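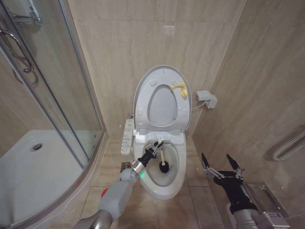
Trudby Lets started in the back room of a carpet shop with one phone, one kettle and a box of keys nobody had labelled. Still got the box. Keys are on hooks now.

We're a small holiday lettings and housekeeping firm. We look after other people's cottages and flats when they can't be there themselves. Bookings, changeovers, linen, repairs, the bins. If you own the place, you get a monthly statement and a phone call when something needs deciding. If you're staying in it, you get clean sheets and a person who picks up.

## Who we are

Reginald Escobedo set the firm up after years of managing a hotel on the front at Skukine. Does the owners' side. Contracts, pricing, the awkward conversations about whether a sofa has had its day. He'll come out and see your property before we agree to anything, and he'll tell you straight if it won't let in winter.

Dolores Iwasaki runs housekeeping. Joined in the second year to cover a fortnight's holiday and never left. Every checklist we use is hers, and she rewrites them each December when it's quiet. She also trains all our new starters herself, two full changeovers alongside her before they get a set of keys.

Then there's the changeover team, most of them local, most part time, a good few with school runs to fit round. We pay travel between properties. We pay for training days as well. Should be normal, isn't always in this trade.

## What we do

**Full management.** We list it, price it, take the bookings, clean it, fix it and send you the money. Suits owners who live a long way off.

**Housekeeping only.** You keep your own bookings, we do the changeovers and the linen. Minimum is one clean a month through the winter so the place doesn't get that shut-up smell.

**Winter watch.** A visit every week from when you close up until you open again. Heating checked, taps run, post picked up off the mat, windows opened for a bit if it's dry. You get a short note after each visit. Insurance companies often ask for something like this so do check your policy, we can send you copies of the notes if they want them.

**Getting ready to let.** For owners starting from scratch. Inventory, safety paperwork, where to put the key safe, how many wine glasses (more than you think). Reginald charges a fixed fee for this and takes it off your first year if you go on to full management.

## Where we work

Skukine and the villages up the valley as far as Doucet. We've been asked to go further plenty of times and said no. If a boiler packs up on a changeover day we want to be there before the guests are, and past Doucet the road's single track and you can be stuck behind a tractor all morning.

Last season we did 1,774 changeovers. Busiest we've had. Linen all goes through our own laundry on the Valteck estate, unit 9, which we took on after the old contractor let us down in the middle of August half way through a heatwave. Three machines and a very big ironing press. Wouldn't go back.

## A few things owners ask

Can I block out dates for my own family? Yes, as many as you like, just put them in before the calander opens if you want school holidays.

Do you take dogs? Up to you. We charge a bit extra for the longer clean and pass it to the cleaner.

What about breakages? Glasses and plates we replace from stock and don't bother you. Anything bigger we ring.

Am I tied in? One season at a time. Notice is two months, in writing, either side. Bookings already taken have to be honoured.

Do you do the garden? Grass and hedges, yes. Ponds and hot tubs, no. We can give you a name for hot tubs.

## Working for us

We take on new people at the end of winter, ready for Easter. No experience needed but you'll need to be able to drive, or live somewhere you can walk to a decent number of our properties. Saturdays are the job, no way round that. Ring the office and ask for Dolores, or drop a note through the door with your number on. Please don't send a CV by email and then worry that you haven't heard, she much prefers to talk.

## Finding us

Office is above the laundry, up the outside stairs. Parking at the front but not across the roller door please, the van needs to get out. Open every morning except Christmas week, afternoons best to ring first as we're often all out at properties.

Guests with a problem: use the number on the card by the kettle, it's answered day and night.

Page last updated November 29, 2024. Prices for next season to be added when Reginald has finshed them.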